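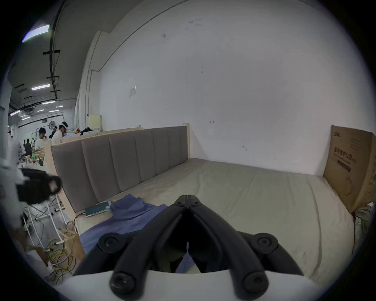

A pale sheet spread over a wide bed. Photo: Brindero

Drorkau, December 17, 2020 – The recount of the votes in the municipal election in Drorkau is finished, and the result stays the same. Eulalia Medina will be the next mayor of the town, the election office said in a statement. Her lead over the second candidate, Wiesława Kurek, became smaller and is now 114 votes. In the first count, which was published in November, the difference was 164 votes.

The recount was ordered by the district court after Kurek's campaign filed a complaint. The campaign said that the record sheets from two polling stations did not agree with the numbers that were read aloud on election night. The court did not find that anybody acted in bad faith, but it decided that all 11 polling stations should be counted again, and that representatives of both candidates should be allowed to stay in the room during the whole work.

According to the election office, most of the change comes from one polling station, the one in the music school on the river side of the town. A bundle of valid ballots for Kurek was there put together with the spoiled ones and was not counted for any candidate. In the other stations the corrections were small and went in both directions.

"The mistake was found, it was corrected, and it is written in the protocol," the statement said. The office added that the seals on the ballot boxes were checked before the opening and that no seal was broken.

Medina, who ran as an independent candidate, said she was satisfied that the waiting was over. She spoke to reporters for a few minutes in front of the town hall and thanked the people who did the counting.

"I never had anything against the recount. If there is a doubt, we have to count again," she said. "Now I would like to begin with the work, as the budget for next year is still not ready and the time is short."

Kurek, who has been a member of the town council for two terms, accepted the result in a written message to her supporters. She said that she will not bring the case to a higher court. At the same time she asked for better training of the polling station staff before the next election.

"Those voters went to the polling station and did everything correctly, and for several weeks their votes did not exist," Kurek wrote. "It did not change who won, but it matters to me, and I think it matters to them."

The turnout was higher than in the previous municipal election. Almost 2,000 more residents took part this time, and a large part of them voted by mail. The postal ballots were counted separately from the beginning, and no difference was found in them during the recount.

The campaign in Drorkau was mostly about two questions. The first one was the sale of the old Jakubowski furniture works, a property near the railway station that has belonged to the town since the company closed. The outgoing administration wanted to sell the whole land to one buyer. Medina promised during the campaign that the sale would be stopped and that the residents would be asked for their opinion – Kurek was in favor of selling one part and keeping the buildings along the street for the vocational school.

The second question was the bus service. The contract with the operator Grikex ends next summer, and the villages on the north side complain for a long time that the last bus leaves the town too early. Both candidates said they want a later evening bus, but they did not agree on how to pay for it. Medina wants to take the money from the road fund. Kurek proposed a small increase in the price of the monthly ticket.

The new mayor will need partners for both plans. The election to the council was held on the same day and was not part of the recount. No group has a majority there, and Kurek's list remains the largest one. Kurek keeps her own seat on the council and is expected to lead her group again.

Asked if she had already talked with Kurek, Medina said that they had a short phone call after the result was announced. "It was a polite conversation. We will meet before the first session and look at the budget together, this is the most urgent thing," she said. She did not want to say who will become deputy mayor.

The swearing-in ceremony was planned for an earlier date and had to be moved because of the complaint. It will now take place at the first council session of the new year. The session will be held in the sports hall, where the seats can be placed farther apart, and it will be possible to follow it on the town's website. Until then the outgoing mayor stays in office, but he can't sign new contracts without approval of the council.

The protocol of the recount, with the results from every polling station, can be read at the town hall during office hours. Residents who want to make an objection to the protocol must do it in writing and deliver it to the election office. The office said that an objection at this stage does not delay the swearing-in.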